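The Rag Drawer Gets a Second Look

Yanling Xia threw out her last roll of paper towels in April. She had been buying them in packs of 12 and going through a pack faster than she liked, mostly on small spills and the kitchen counter. In their place she put a stack of cotton squares, cut from old shirts and a flannel sheet, in the drawer next to the sink.

"The first week I kept reaching for the roll," Xia said. "Then I stopped."

Xia runs Plostanell, a small shop that sells household linens and mends them on request. Customers used to come in for napkins and pillowcases. Now many of them want cleaning cloths, and they have questions about how many to own, how to wash them and where to keep them.

Her answer to the first question is 30 for a household that cooks every day. That covers a week with some left over for the night somebody knocks over a pot of soup. People who live alone can get by with 17, she said, if they don't mind running a load a little early.

Color is the part she feels strongly about. At her house, yellow cloths are for the stove and anything greasy. Green is for tables and counters. White is for glasses and nothing else. When a white cloth gets stained, she dyes it and moves it to another job.

"If they all look the same, you end up wiping a glass with the thing you used on the stove," she said.

Fabric matters less than shoppers expect. Xia likes a plain cotton weave, washed several times before its first real use, because new cotton tends to push water around. The house brand at her shop, Kanura, comes prewashed for that reason and costs more. She tells customers that an old T-shirt works nearly as well. Fabric softener is out, as it leaves a coating that keeps the cloth from soaking things up.

Wooden surfaces need a lighter hand. A damp cloth is fine on butcher block, but it should be wrung out hard first, and the wood should be dried right after.
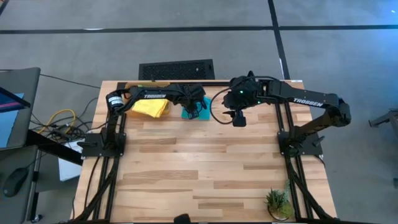
Oiling is a separate chore. Xia does hers when the surface starts to look dull, with food-grade mineral oil and a cloth set aside for that job. She leaves the oil on overnight and buffs off what's left in the morning.

As for folding, she has tried several ways and settled on the flat square, edges matched, stacked with the fold facing out. Her sister rolls hers and stands them in a basket. Plenty of people just stuff them in a drawer, and Xia doesn't object as long as they go in dry.

She washes the kitchen cloths apart from clothing, in hot water, and hangs them on a rack by the back door. The oldest ones eventually go down to the garage to be used on the bikes.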